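Bin picking: setting up so your numbers mean something

Shares 169 | Comments 50

Quick one, had three emails on this since April. How we set up a bin before a run at Wodlow, in order.

1. Clamp the bin to the table. Always. A bin that creeps ruins the calibration and you wont spot it till the end.

2. Tape marks on the table, so it goes back in the same spot.

3. Mix the objects. Some round, some soft, some awkward. All boxes tells you nothing.

4. Write the object list down BEFORE the first pick. No swapping out the hard ones later. Denise Dunmore caught me at this once, fair enough.

5. Hands out, then enable the arm. Slow speed for first approach, one person on the stop button.

6. Log every attempt incl. the misses. A dropped object is a miss. Picked two at once, also a miss.

7. 300 attempts minimum before you quote a success rate to anyone. We did 1,019 for the Vinitz job, overkill but teh curve was lovely.

Check cable slack at the wrist between batches, full reach both ways. Then carry on.
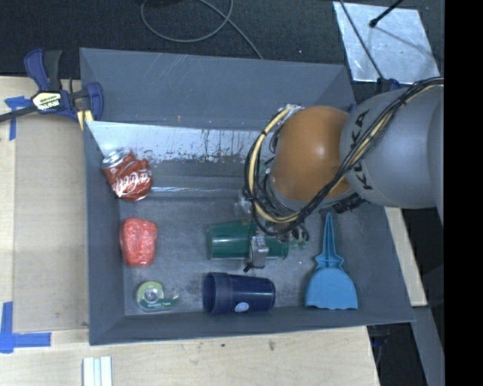

KUKA arm over a mixed bin, clamp on the rim.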